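十一月,晚上九点过后

今天说的都是锅和盘子,还有一张桌子。早上醒得早,六点多天还黑着,外面下小雨。煮了粥,吃了半个咸蛋,把昨天晾在椅背上的抹布收了,然后出门。路上给母亲回了电话,她问我新厨房的柜子装好没有,我说装了一半,下面的有门,上面的还没有门。她说没门也能放东西。

桌子是浅色的木纹面,黑的东西放上去很显眼。 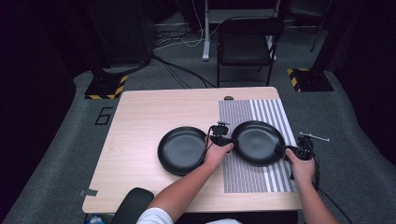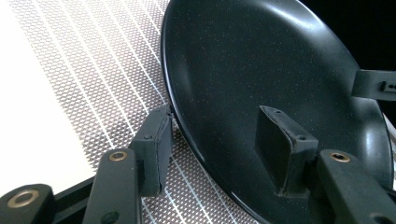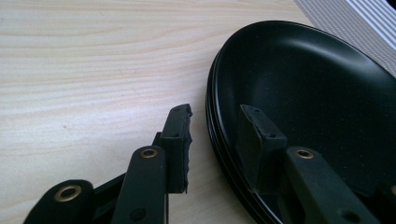
厨房要放的东西,我上个礼拜就开始列单子,列到今天还没列完。原来的打算是灶边那层放锅,对面那层放盘子和碗,抽屉放勺子筷子。柜子量了两次,里面净宽88厘米,比图纸上写的少,因为装的时候墙边加了一条木板。Nuno说那条木板不能拆,后面是水管。这样一来,平底锅如果平着并排放,一层只能放三只,剩下的只好叠。

叠放的问题是涂层。我以前那只不粘锅就是这样坏的,上面压了一只铸铁的小锅,每天拿进拿出,半年以后中间花了一圈,煎蛋开始粘。后来煎什么都粘,最后拿去垫花盆了。所以这次我不想再叠,或者叠的时候中间要垫东西。Margarida说她家里垫的是旧毛毡,剪成圆的,比锅底小一圈。她还说厨房纸也行,就是每次要换,浪费。我说旧毛巾呢,她说旧毛巾太厚,叠三只就关不上门。

中午在楼下吃的,鱼汤和面包。汤偏咸,面包是早上的,有点硬,泡在汤里正好。Karim也在,他问我买锅为什么都要黑的。我没想过这个问题。最早那套是搬家的时候别人给的,是黑的,后来补的时候就照着买。黑的优点是不显脏,缺点也是不显脏,有时候以为洗干净了,手一摸还是油的。Karim自己用的是不锈钢,他说不锈钢好刷,拿钢丝球使劲刷都没事。我用不惯,火候掌握不好,鸡蛋一下去就粘住了。他说要先把锅烧热,滴一滴水,水珠会滚就行。我试过,水珠滚了,鸡蛋还是粘。

下午把几个店的价钱又对了一遍。Kernon那边一只中号平底锅是13欧,不带盖,盖子另外算。我不需要盖子,家里有一只大的玻璃盖,能盖好几种口径,边上磕掉了一点,不影响用。盘子我想要浅的,带一点边,汤汁不会流出来。太深的不好叠,太平的端着不稳。以前在学校食堂打工的时候,一摞盘子能叠到胸口那么高,端的时候下巴要压在最上面那只上。管后厨的阿姨看见了就骂,说下巴碰过的要重洗。现在想起来她是对的。

洗的事情也想了一下。新厨房的水槽比原来的小,大锅放进去要斜着,手柄搁在台面上,水会顺着手柄流下来。我打算买一块硅胶垫放在水槽边接水。沥水架暂时用旧的,铁丝有两根已经掉漆,露出来的地方生了一点锈,用胶布缠了。盘子竖着插在里面干得快,平底锅只能靠在旁边,早上起来锅底下总有一圈水印。母亲的办法是洗完马上擦,擦完放到灶上小火烘一下。不粘的不敢这样烘,怕空烧。

四点多Munther打电话来,问那张桌子到底要不要。他说的是他家里那张旧餐桌,长161厘米,四条腿可以拆。我说先不要,厨房放不下,放在客厅又挡着阳台的门。他说那再替我留到月底。我心里其实是想要的,桌面大,揉面方便。现在揉面是在一块案板上,案板底下垫湿布,揉到后来布干了,案板就开始滑。上次包饺子,面粉撒了一地,扫了两遍,第二天早上光脚走过去脚底还是白的。

桌子这件事想来想去,关键在阳台门。门是往里开的,开到底要占很大一块地方。如果桌子靠墙横放,门能开一半,人侧着身能过去,晾衣服的盆过不去。如果竖放,门能全开,但是桌子的一头会顶到书架,书架最下面一层就拿不到书了。最下面一层放的都是字典和旧杂志,一年也拿不了几次。写到这里觉得竖放也可以。明天再拿卷尺量一下。

木头桌面还有一个怕烫的问题。我小时候家里有一张浅色的桌子,父亲把刚离火的砂锅直接放上去,留下一个白圈,母亲用牙膏擦,用花生油擦,用熨斗隔着布熨,都没有去掉。后来那个白圈就一直在那里,吃饭的时候我坐的位置正对着它,菜汤滴在圈里圈外我都记得。所以现在不管多急,锅离了火我都先放在灶上,等一等再端。隔热垫有两块,一块软木的,一块是竹子编的,竹子那块缝里积了面粉,不好洗,泡了一晚上,用旧牙刷刷出来一些。

傍晚回到家,先把厨房地扫了。装柜子留下的木屑很细,扫帚扫不起来,最后用湿纸一点一点粘。然后把箱子打开,把去年的盘子拿出来。一共包了三层报纸,报纸上的字印到了盘子背面,用洗洁精擦掉了。有一只边上有个小缺口,不记得是哪次碰的。缺口不割手,留着放葱姜。剩下的按大小叠好,大的在下面,小的在上面,放进右边的柜子。碗没有拆,碗太多,今天不想动。

锅先放了两只。一只煎锅,一只小的奶锅。煎锅挂了一下,钩子吃不住,往下滑,只好又拿下来放到灶台上。钩子包装上写的承重我没仔细看,扔了包装才想起来。墙砖是光面的,贴钩子之前要用酒精擦,我是用湿布擦的,可能就是这个缘故。明天把钩子揭下来重新贴,贴好了放一夜再挂。Nuno有电钻,可以打孔,但是房东不让打孔。

晚饭做得简单,煎了两块豆腐,炒了一把青菜,米饭是中午剩的。豆腐煎之前用厨房纸吸了水,两面都撒了一点盐,小火,等它自己能在锅里晃动了再翻。第一块翻早了,破了一个角。第二块好。青菜炒的时候水多了一点,成了半炒半煮。吃完马上把锅洗了,用的是软的那一面,洗完拿干布擦了里外,放回灶上。

买东西的账也记一下。柜子的尾款付了196欧,发票夹在绿色的本子里。硅胶垫还没买。毛毡问了裁缝店,说有边角料,可以便宜给我,颜色不能挑。颜色无所谓,垫在锅里也看不见。剪圆的话需要一个样子,可以拿盘子扣在上面描一圈,比量半径省事。剪刀要借一把好的,家里那把剪纸剪钝了,剪布会咬住。

Margarida晚上发消息来,问我要不要她多出来的调料瓶。六个,玻璃的,盖子是木头的,她嫌盖子受潮以后会胀,拔不出来。我说要。盐和糖还是放在原来的塑料盒里,瓶子可以放花椒、八角和干辣椒,这些不怕盖子紧。八角得掰碎了才放得进去,瓶口小。花椒还剩半袋,闻着已经不太香了,下次让母亲再寄一些,连同那种细的粉丝。她总是寄很多,上回寄的木耳到现在还有一大包,泡一小把就是一大碗。

灯也该换了。灶台上方的灯偏黄,锅又是黑的,煎东西的时候看不清颜色,要把头凑过去看,眼镜上全是油。想换一个白一点的灯泡,螺口的,抽屉里好像有一个,找了没找到,找到了两节旧电池和一把不知道开哪里的钥匙。钥匙先放回去了。

明天要做的:量桌子竖放的位置,给Munther回话;揭钩子,重新擦墙;去裁缝店拿毛毡;买灯泡和硅胶垫;碗如果有时间就拆。面粉也快没有了,剩下的只够做一次饼。酱油还有大半瓶,醋没有了。垃圾袋也要买,大号的,装报纸用。

雨到现在还没停,阳台上的衣服收进来了,有两件没有干透,搭在椅子上。粥剩了一碗,盖好放在冰箱第二层,明天早上热一热吃,配另外半个咸蛋。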